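**Dresser unit, Alemneh flat – drawer and shelf**

Carrying on from the last page. The job is the small wooden unit with the drawer under the shelf, the one used for toiletries. Three complaints on the job sheet: bottles roll about when the drawer is opened, things on the shelf work their way forward, and the drawer front has a chip at the bottom corner.

Measured first. Clear height inside the drawer is 115 mm. Measured it at the back and at the front and got the same figure both times, so the runners are level enough and the bottom hasn't sagged. I had expected it to be low in the middle. The drawer closes without rubbing and the handle is tight, both screws took no turn at all. Left it alone.

The height matters for the short bottles. A nail polish bottle stands up in there with plenty of room. A tall spray doesn't, and neither does a standing lotion bottle, so those have to live on the shelf or lie down. Wrote the limit in pencil on the job sheet.

**Liner test**

Bench test with offcuts, done in a spare drawer of the same depth. The test was simple: put a few bottles in on their sides, open the drawer at a normal pace, stop it at full travel, see what has moved.

- Bare wood: everything rolls, every time. Round bottles go to the back when you pull and come forward again when the drawer stops.
- Thin felt: better for square bottles, no real help with round ones. Also holds dust and would be a bad surface under nail polish.
- Cork sheet, 2 mm: round bottles still roll but stop sooner. Marks easily. A drop of remover left a dull spot.
- Flasel ribbed mat: best of the lot. The ribs run one way, so if you lay it with the ribs across the drawer the bottles settle between them. Wipes clean with a damp cloth.

Tried the Flasel mat the wrong way around as well, ribs running front to back. It was hardly better than bare wood. Mark the direction on the back before cutting, since once it is trimmed to the drawer you can't turn it.

It comes on a roll and wants to stay curled. Left the cut piece under a board overnight and the ends still lifted a little. A strip of double-sided tape along the front edge only would hold it and still let you lift the back to clean under it. Don't glue it down.

**Dividers**

Cut two from thin birch strip, with half-lap joints so they cross and hold each other up. First pair came out too tight in the joint and split when I pushed them together. Second pair I opened up with a file, a few strokes each side, and they go together by hand. Sanded to 180 and put on one coat of clear water-based varnish. Second coat when that has hardened.

Height of the dividers: I had started with nearly the full height of the drawer and that was a mistake. You can't get your fingers around a bottle lying at the bottom of a deep narrow cell. Cut down to 40 mm. Low walls keep a round bottle in its place just as well as tall ones do, and you can see what is there.

Cell width was the other question. People put bottles in by the handful and take them out one at a time, and if the cells are too small they stop using them and drop things on top. One wide section for bottles lying down, one narrow one for polish standing up, and the rest open. That's the layout for now. A Bellik tray would do the same job if the customer wants something that can be lifted out and washed, and I have one on the rack, but it is shallow and the corners are rounded so you lose space at each end. Offer it as the second choice.

**Shelf edge**

Planned a lip for the front of the shelf. Strip of pine, 9 mm high, rounded on the top edge, stained to match. I made one at 17 mm first and it looked like a fence. It also meant you had to lift each thing over it, and with a soft tube you drag it instead, and then it catches. The low one is enough to stop a cap or a bottle base at the edge.

Fixing: two thin pins and a line of wood glue. Pre-drill. The offcut I tried without drilling split at the end grain, same as it always does with strip this thin. Keep the pins well back from the ends.

Stain is close but a bit warm. The shelf is a light wood and has probably gone yellower with age than it started out, so an exact match from the can isn't likely. Mixed one part of the oak to a larger part of the clear and that looked right on the offcut in daylight. Check it again in the room before fixing anything. The bench lamp makes everything look the same color.

**Chip**

Wax filler or wood filler? The edge is a place that gets knocked, so hard wax won't last as long as two-part filler, but it can be redone in five minutes and doesn't need the drawer out for a day. Went back and forth on this. Decision: hard wax, light shade, and a touch of brown over the top to break it up. If it comes out again, do it with filler next time.

To bring: mat and tape, dividers, lip strip, pins, small hammer, fine drill bit, wax sticks, warm iron, 240 paper, cloths, pencil, a shallow box to hold what comes out of the drawer.

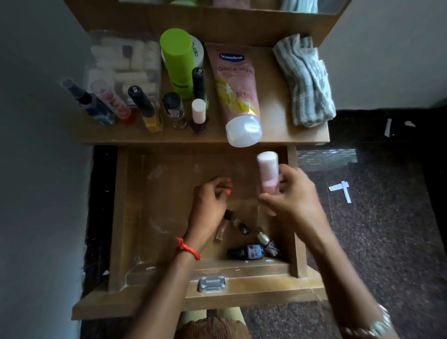
Nandale, 2022-07-20

On site. Looked through the drawer before fitting anything. Bottles lying on their sides at different angles on the bare bottom, which is what the job sheet said. The dark NIVE bottle near the front has the clear one with the silver top right beside it. The polish and the slim tinted vial are nearer the center. The pale pink bottle with the white cap is bigger than I had allowed for, and that one decides the width of the wide section.

The inside of the drawer is scuffed but it is only surface wear. Not worth sanding under a mat. Wiped it out and let it dry.

Chip is at the lower left of the drawer face with lighter wood showing. Cleaned the loose fibers off with the paper and went over it with the wax. Took three passes to build the corner. The shade is slightly dark next to the bare wood and about right next to the finish – leave it.

Mat in, ribs across, tape at the front. It had flattened properly by now. Dividers dropped in without trimming. Moved the crosspiece a little to the right to make room for the pink bottle and re-cut the notch, so there is now an unused notch in the long divider. It doesn't show once the drawer is loaded.

Did not fit the lip. The big pink Vaseline tube lies with its cap near the front edge, a bit over it, and there is nowhere further back to put it while the rest of the row is standing there. With the lip on it would sit up on the strip and slide off sooner. The shelf is crowded, and a lip won't fix crowding. Options:

- Stand the tube on its cap at the right-hand end, if it will stay up.
- Give it the wide section in the drawer and move the pink bottle up to the shelf.
- Find another place for the clear container with the cotton in it. It has the whole left back corner, and the blue spray and the tube with the red cap are in front of it. Moving it would free more room than anything else.

Third one is the best of these, but it isn't my shelf. Wrote it on the sheet as a suggestion and left the lip strip there, stained and drilled, wrapped in paper.

The polish with the pale pink cap, the dark red-brown one, is small enough to go down in the narrow section. The tall green bottle is a shelf item, no question. The round white one partly behind it, with "Studio" on it, could go either way. Low things hidden behind tall things is how people end up buying a second one, so I'd put it in front.

Tried the drawer loaded, normal pull and then a hard one. Normal pull, nothing moved that I could hear. Hard pull, the clear bottle with the silver top hopped one rib and stayed there. Good enough.

Still open:

- lip strip, fit after the shelf is thinned out
- second coat on the spare dividers at the bench
- look at the wax on the corner again in December, when the heating has been on and the wood has moved
- order more of the ribbed mat, the piece left on the roll is too short for another drawer this size

Iron tip needs cleaning. Wax on the cord too.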